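Claltmont Sewing Board - Cutting & Patterns
Posted in December, 8:11 pm, by hemline_liu

Print this thread | E-mail to a friend

hemline_liu: ok so my quilt squares keep coming out off. Cut 8 last night, 3 of them wrong. Same ruler every time. Is it me or the blade??

fluteo2708: blade. Change it. A dull one drags the fabric and you push harder, ruler slides. I swap mine every project

nevon_quilts: disagree - blades last way longer than that, waste of money. Its the pressing. Starch first, let it cool, then cut

fluteo2708: starch wont fix a ruler that slides. sorry

hemline_liu: I do press... no starch tho. Cotton from the clearance bin, kinda stretchy

nevon_quilts: there you go. Stretchy cotton = starch. Also only stack 2 layers, not 4

patchy11: both of you are right imo. I line up on the ruler and ignore the mat lines completly, mat lines can be off from the ruler and you'll never match. Pick one and stick with it

fluteo2708: mat lines are fine for rough cuts. Not for squares

hemline_liu: new blade AND starch then. will report back
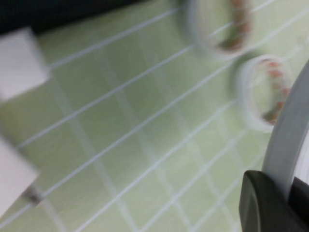 How do I keep the ruler from sliding when I cut?
Press down near the middle with your fingers spread, and stop halfway to walk your hand up on long cuts.

Contact us | Copyright Claltmont Sewing Board | Back to top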